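Flosaveo Workshop Group – Equipment Planning Meeting
November, 4:15 in the afternoon, upstairs room at Kalton

Sheldon MacLeod took the chair and thanked everybody for climbing the stairs with their coffee. The minutes of the last meeting were read through and agreed, with one correction: the Bangera quote was for a pair of arms and did not include the power supplies.

1. Spending so far
We have $145 left in the small parts line, which has to carry us to the end of the quarter. Cable ties and servo screws took more of it than we had planned for, and Sheldon was kind enough to say he would have guessed worse. It was agreed to keep small parts as its own line next year.

2. Gripper pads
We had a long and good-natured talk about pads, longer than the agenda allowed. The foam-padded fingers are well liked by those who use them every day, and the general feeling was that we should budget for spares now and not wait until we are down to the last set. Gellach will sell us foam sets at $8 each, with a minimum order of 15. The harder rubber pads from Bangera cost more, and opinions were mixed – two members would still like to try them on the heavier items before we settle anything.

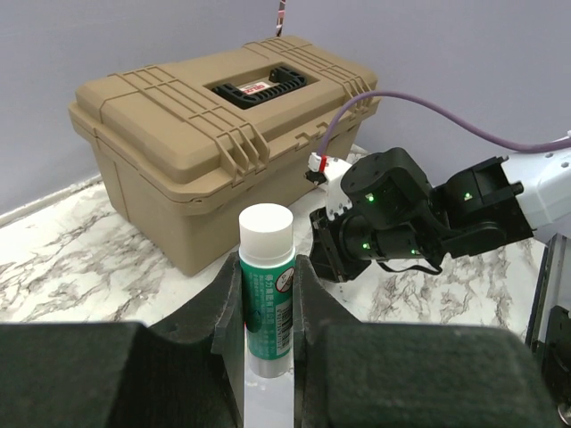 Item 2: glue stick held between the foam-padded fingers, with the toolbox and second arm behind.

Agreed to order the minimum from Gellach, to be charged to next quarter. The rubber pads will come back to us once there is a written price.

3. Second bench
The plan for another two-arm bench was warmly received, though everyone would like to see the whole cost on one page first, power supplies and mounting included. Kalton can let us have some 40 square feet along the back wall. Sheldon will measure up and ask whether the outlets there can take the load.

4. Any other business
A request for more small household items to practice on – glue sticks, tape, markers and the like. Please bring in what you can spare.

The meeting closed at 5:30. Next meeting to be arranged once the Bangera price is in.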